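Cat stopped eating after we moved, when should I worry?
Posted 10/07/2023 in Cats

We moved to Nolley last week and my cat has hardly touched her food since. She is 5 years old and drinks normally. She hides under the bed most of the day and comes out at night. Same brand as before, same bowl. Is this just stress or should I take her in?

Palgate
Two full days with no food at all is too long for a cat – they can get liver trouble from it. If she's eating a little each day you have some time, but I would still call the vet and ask. Try warming wet food slightly so it smells stronger. Mine also did better with a flat dish than a deep bowl.

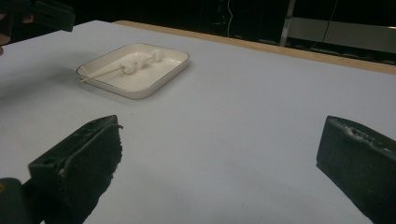
Jin
Mine did this in June and was fine. Cats are weird, give it time.

Cirham
I would not just wait. Write down what she eats each day and weigh her if you can. Ours went from 4,000 grams to 3,000 before we noticed, and it was her teeth, nothing to do with the move. Put the food in the room where she hides and leave her alone with it. Keep the litter box well away from it. If she vomits or stops drinking, go the same day.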